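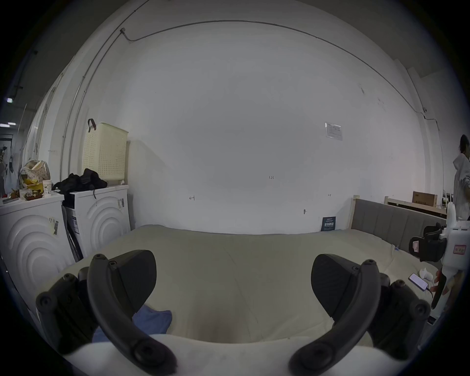 Progress report for the program office
Project: Evaluation of the Vedik hand-held gripper kit for household textile tasks
Reporting period: to the end of May
Prepared by: Skurura, evaluation team

1. Status of the work

In this period we continued the review of the Vedik kit, which Sutent offers for rent or for purchase. The office asked us to give an opinion before the rental contract comes up for renewal. The work is on schedule with one exception, the folding tasks, explained in section 3.

We have now recorded 1,646 demonstrations with the kit. After checking, 1,171 of them were accepted. The others were rejected mostly for two causes: the operator moved too fast, or the cloth left the view of the camera before the task was finished. We expect the accepted share to be better in the next period, as the operators have more practice now.

2. Handling of soft items

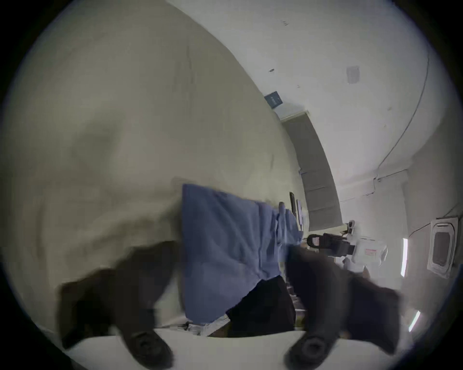

Grip on thin fabric is the point where we had the most doubts when the kit was delivered. The finger pads are round and quite soft to the touch, and the supplier says that they can hold one layer of cloth without slipping. We tested this with garments and small towels of different weight. A piece like the blue cloth between the two fingers is a good case for us, with folds and creases on one side, where it bunches up close to the finger. In such a position the operator must decide if the grip is good enough or if it must be opened and done again. We ask the operators to keep both versions in the recording, also the less nice one.

Our opinion on the pads is positive. They did not leave marks on light fabrics. With very smooth lining material the result was weaker, and we reported this to Sutent. They offered a second type of pad, which is included in the rental price. We have not received it yet.

3. Folding tasks

Folding on a bed is slower than we planned. In our proposal we calculated with a table, but the second task list from Grīnberga asks for work on a mattress with a sheet. The sheet moves together with the garment, and the operator loses time to make it flat again. Around 2 minutes per demonstration must be added for this. We have corrected the work plan and the new version is attached to this report. 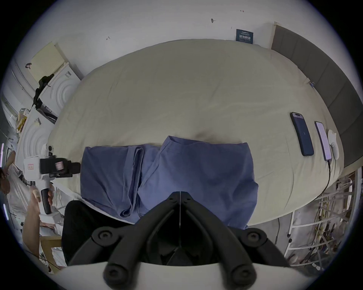 Figure 3. Gripper directed at the blue fabric on the bed, folding task.

The weight of the device was also mentioned by the operators. For short sessions it is acceptable. In longer sessions the wrist becomes tired, and the quality of the movement goes down. We have introduced a break after each block of recordings. The kit manual gives no advice on this, and we have asked the supplier to add it.

4. Service and support

The support of Sutent was polite and mostly quick. We sent 2 requests in this period. The first was about a loose screw in the left finger and was solved by a replacement part. The second was about the export software, which stopped with an error when a recording was very long. A corrected version is promised but we have no delivery date.

5. Costs

Spending is inside the approved budget. The extra operator hours for folding are covered from the travel line, which we did not use. We do not ask for additional money at this moment.

6. Next steps

- Test the second type of pad when it arrives
- Repeat the rejected folding demonstrations
- Compare the rental price with the purchase price for one year
- Send the draft opinion on renewal to the program office

We kindly ask the office to confirm if the comparison of prices should include the service contract, or only the kit.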